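3.2 零散物品的临时归置

本节讨论住户在卧室内整理小件物品时的中间状态。以往研究多关注物品最终放入柜子或抽屉之后的分布,对摊放阶段的记录较少。我们在Turnthorpe的入户调查中发现,床面是最常被用作临时台面的位置,原因在于面积大、高度合适,而且住户可以坐着分拣。

摊放在床上的物品往往用途各异,大小相差也很大。图4中,红色纸箱斜放在床品上,开口朝上,边缘粗糙;箱前有一卷透明封箱胶带,旁边是一个橙褐色的蛋形球和一只内侧为红色的敞口小容器,胶带下方还有一枚棕色松果。按照Belhaj的分类法,胶带属于“工具类”,纸箱和小容器属于“容器类”,松果属于“自然物类”,球则归入“玩赏类”。

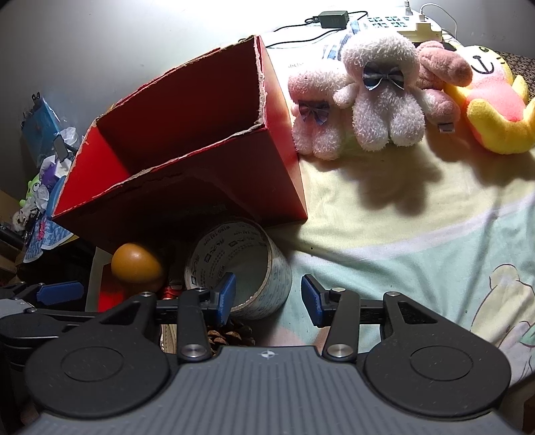

图4 床面上的纸箱与零散小件

3.3 容器的选择

受访住户很少为整理专门购置容器,多数沿用家中已有的纸箱。纸箱的缺点是边缘易破损,放在柔软的床面上也不易摆平,小件物品容易滑向一侧。为此,我们在编码时将“放置面是否柔软”单独列为一项,与容器尺寸分开记录。

另一个问题是大箱与小盒的配合。有5户住户习惯先把小件装入小盒,再整盒放进大箱;另有2户直接将物品散放在大箱里,取用时需要全部倒出。两种做法在分拣用时上的差别见3.4节。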